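Melahat Toprak Says Yes to Celtesau Season 2, and I May Have Screamed

Okay, so I was halfway through my coffee when the news dropped, and I've been useless ever since. Melahat Toprak is coming back to Celtesau for a second season - same role, same terrible boyfriend, same enormous coats!

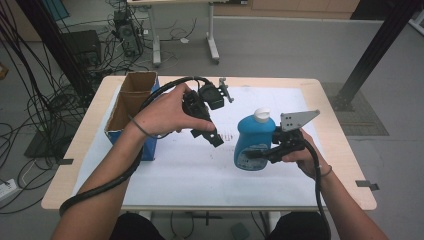
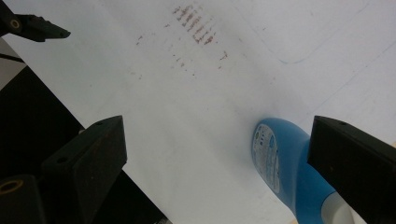 A blue bottle with a white cap in the first, reddish-brown marks on white in the second.

If you missed the first run (go fix that, please), Toprak plays Wadia, the runaway heiress who hides out in the seaside town of Amside and falls for exactly the wrong ferry captain. I had my doubts about her after that awful wedding comedy, but she won me over by episode two.

The new season gets 16 episodes, and cameras start rolling in January 2018. Akbulut, the nosy landlord I'd happily watch in his own show, is back too. My one worry is the ferry captain. Toprak was asked whether he survived the finale and she just laughed and changed the subject - which I'm choosing to take as a yes.

The fan petition for a renewal had 1,427 names on it last I looked, and one of them is mine.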